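Luveo says 2,000 folded cloths will teach a robot to do laundry

2022-10-27

Luveo, the home automation startup, said this week that it will collect 2,000 recorded examples of two robot arms folding cloth and use them to train the next version of its Jekulitz software. The company has 898 in hand so far. It began recording in June at a workshop in Anham.

The idea is easy enough to follow. An operator steers both arms through a fold while cameras record what happens, and the learning system is later asked to copy the moves. Luveo says the finished software will handle "everyday household fabrics." That is a big promise to hang on one kind of job.

The company's own notes on the project are more modest than its announcement. They list 3 ways of folding and 21 starting positions for the cloth, all of them on a flat surface with nothing else in reach. A real laundry pile has socks in it. It has fitted sheets, and shirts turned halfway inside out, and neither the notes nor the announcement says when the arms will be given any of those.

Luveo also declined to say how many attempts were thrown away to reach 898. It matters. A system trained only on clean folds has little to go on when a corner slips, and corners slip a lot -- anyone who has folded a dish towel in a hurry knows that much.

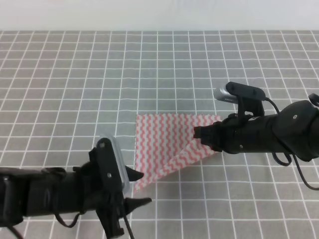
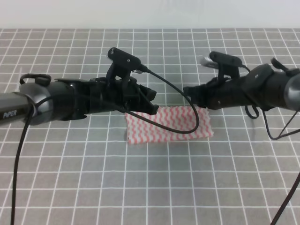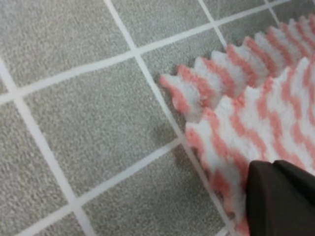
Striped cloth and black grippers at the folding station.

Lytvynenko, a testing firm hired to review the recordings, has yet to publish anything. Its report is supposed to say whether the software can fold a cloth it was never trained on, which would tell buyers far more than the size of the collection does. Luveo says it will release the report in full but has given no date.

For now the company is taking sign-ups for a home trial. The sign-up page does not give a price, does not say how long a single fold takes, and does not say whether the arms would come bolted to a table. It does ask for a deposit, and the refund terms -- two short lines near the bottom -- are worth reading before anyone pays it.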